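3.2 Setting and procedure

The study took place at Sanard, a shared repair workshop open to paying members on weekday evenings and through the weekend. Members borrow tools from a common store and return them to the same shelf when they have finished. Before the study began, loans were written in a paper book kept by the door. Many entries had no return time, and we did not use the book as a source of data.

We asked 40 members to keep a short diary of each visit. The diary form had 4 questions: which tools were borrowed, for how long, whether a wanted tool was missing, and what the member did if it was. Forms were left in a box at the end of the visit.

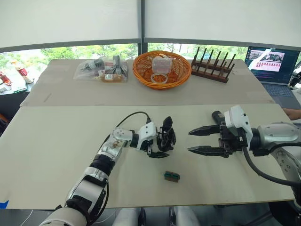 Members who joined after January were left out of the main sample, as most had not yet completed the workshop's safety evening and could borrow only hand tools. Their forms were kept apart and are used only in Section 5, where we look at how new members learn the rules of the store.

Diary entries were coded by 2 coders working separately. The first scheme was taken from Kozłowski and changed in one respect: we split "waiting" into waiting for a named tool and waiting for any tool that would do the job. Disagreements were talked through until both coders accepted a single code. The coded entries were then matched with the opening hours and entered in Statance.

Figure 4. Cordless screwdriver with Bosch logo.
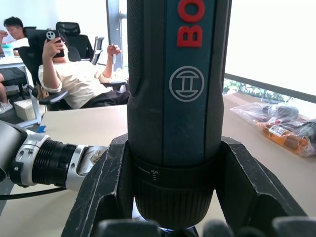 Power tools raised a difficulty that hand tools did not. A member might return a drill on time but with a flat battery, and the next borrower would then report it as missing, broken or simply "no good". We coded all such cases as unavailable, whatever word was used. The same rule was applied to tools returned without a bit or key needed to use them.

The second site, Groder, followed the same procedure with one change. Its store is locked, and members ask at a counter for what they need. The diary form used there therefore had an extra line for time spent at the counter. Entries where this line was left blank were kept in the sample but were not used in the comparison of waiting times.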